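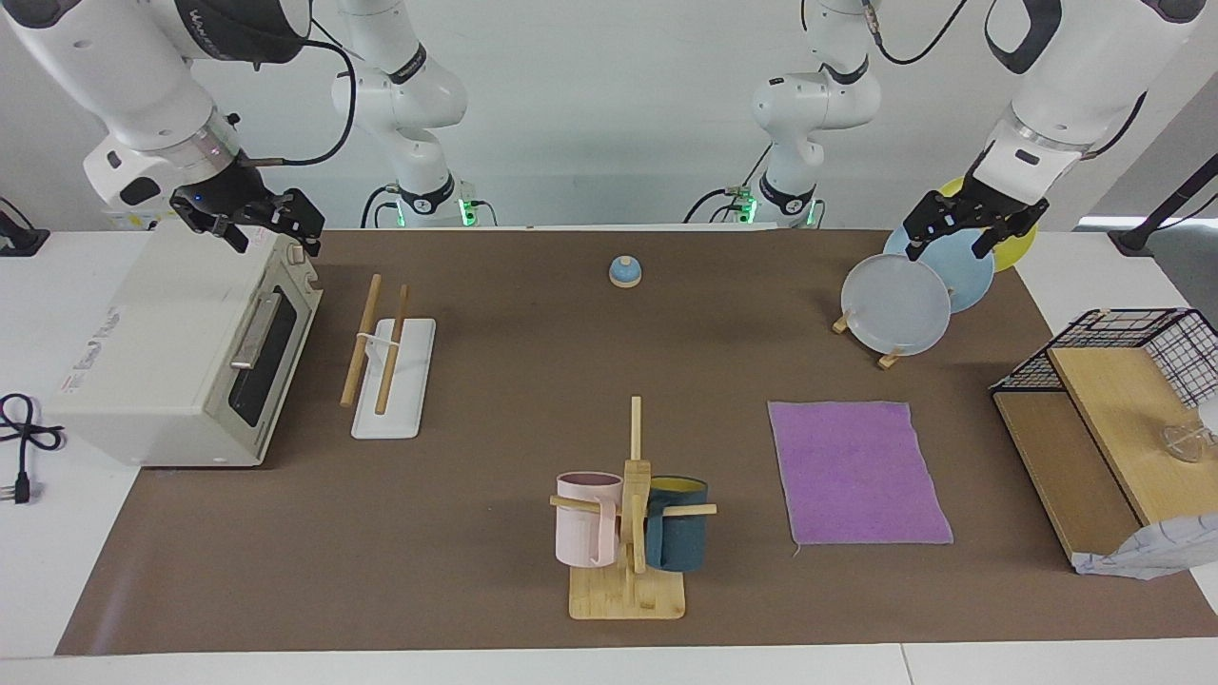
Skamport exercise set

Skamport is a set of short programming exercises for people in their first year of writing code. Each exercise has a prompt, a starter file, a reference solution and a group of tests. The set was written for the Ukeo evening course and is kept separate from the course notes so that other teachers can use it.

Contents

The current release holds 929 exercises. Of these, 875 have tests that run without a network connection. The rest read from a small local server, which is started with the script in the tools folder.

Layout

prompts/ — one text file per exercise
starters/ — code given to the learner
solutions/ — reference answers, one per exercise
tests/ — run by Batar, the test runner
tools/ — local server and format checker

File names match across folders. Exercise 121 has two starter files and is the only one that does.

Running the tests

Install Batar first. From the top folder, run:

batar check tests/

To check a single exercise, pass its number:

batar check tests/121

A failed test prints the input, the expected output and the output received. Time limits are set per exercise in the first line of the test file.

Known issues

Prompts on text sorting assume English letter order. Several loop exercises accept answers that print a trailing blank line — this is left as is for now. Version 2 of the format is not read by older copies of Batar.

Changes

The October release moved the recursion exercises to the end and dropped the Tipoki import script.

Maintainers

Bronwyn McPhee (prompts, solutions)
Aurora Ramalho (tests, tools)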